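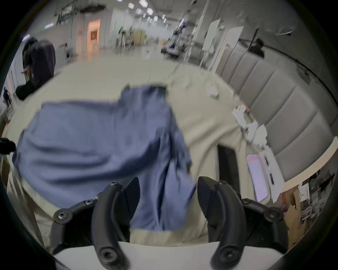
right. sofa day. we open the hall to people at some point after lunch and the grey sofa is still where everything goes to die

been meaning to do this since March. every time I sit down I sit on paper

it's a nice sofa under there!! cream seat, grey back with the padded panels all the way round. Flora Galbraith got it off the Pralska lot when they cleared their showroom and it has never once been used for sitting

first rule, cloths out first. blue one's been on the seat so long I'd stopped seeing it. cloths get folded, go on the pile, no discussion

second rule, papers. if it's got print on it, it gets read before it's binned. learnt that the hard way with the Bretolau invoice (929 quid, went out with the crisp packets, had to ring up and grovel for a copy)

tissues. who leaves tissues. bin bin bin

Salvador Bragança has asked me if I'm "nearly done". Salvador I have been going for as long as it takes to boil a kettle

found so far: a letter from Mokgethi addressed to someone who left ages ago, half a packet of mints, a takeaway menu, my own handwriting saying DO NOT LOSE with nothing else on the page

ok folding. people get weird about folding. I do thirds, then thirds again, then it sits flat on the shelf. Philomena Fitzgerald does halves and hers slide off. there, I've said it publically

small cloths take seconds. it's the big ones. anything blanket sized and you need two people or a very long pair of arms
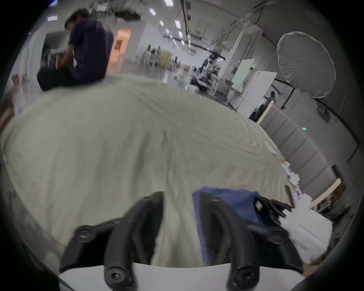
so what I do with a big one if I'm on my own: spread it right out, smooth from the middle with the flat of your hand, get the worst creases to the edges, THEN fold. don't try and do it in the air. you look daft and it ends up on the floor

and take the little ones off it first. I keep leaving a navy one on top and folding it in by mistake. did that last week, spent ages looking for it, it was inside the blanket like a sandwich filling

table next to it is a whole other problem. packaging mostly. why do we keep packaging. it's not going back, the thing it came round is in use, let it go

Ye-seo Joo says keep the boxes because of the Zetuvov returns. fine. boxes stay, in ONE place, flattened if they're empty. everything inside the boxes that is just more bits of box can go

tea break. not sitting on the sofa, don't trust it yet

back. someone has put a coat on the end I cleared. I was gone 3 minutes

Darius Chiriac is it your coat. Darius. it's in lost property now, which is a carrier bag

anyone want a blanket btw, we've got more than we need, soft, greyish beige, bit creased but it'll come out with a warm iron. collection only, can't be doing with the post office

papers still to sort, they're going in a folder marked PAPERS and that's tommorow's job

if you're coming along later bring a cushion for your own chair. sofa's off limits till I've hoovered down the back of it

hoover's gone missing. of course it has. asking round, back in a bit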